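Part 4: Setting the Celtard timer before you leave the house

I wrote these steps after my third winter with the Celtard, and Jeptoo Chege has tried them on hers, so that's two heaters they work on. You'll want the back panel already screwed on (Part 3) and the little plastic key from the bag.

1. Plug the heater straight into the wall. No power strips, please! It draws a lot when it starts up.

2. Hold the clock button until the numbers blink, then set the time with the arrows. It's a 24-hour clock, so dinner is 18 something.

3. Press MODE twice. You should get a small sun. If you get a moon, you've gone one too far, so keep pressing and it'll come back around.

4. Pick your "on" time and press the clock button once. Mine's 55 minutes before I get up, which suits a small room with an old window (yours may want less).

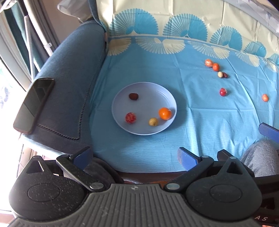 5. Now do the "off" time the same way. If you skip this one the heater just stays on until it hits its own limit, and I've paid for that in January.

6. Turn the key to LOCK and take it out. The display goes dim but the timer keeps running.

Note: the clock forgets everything in a power cut. Ciarán Horgan fitted a backup battery to his, but the newer Cutholm model has one built in and you can leave it alone.

Caution: keep curtains, bedding and tablecloths well clear of the front grille, and don't dry socks on top. I know, I know, it's tempting.

If you see E7 on the display, switch off at the wall, wait for the fan to stop and start again from step 2. If it comes back, go to Part 7, where I've put the reset.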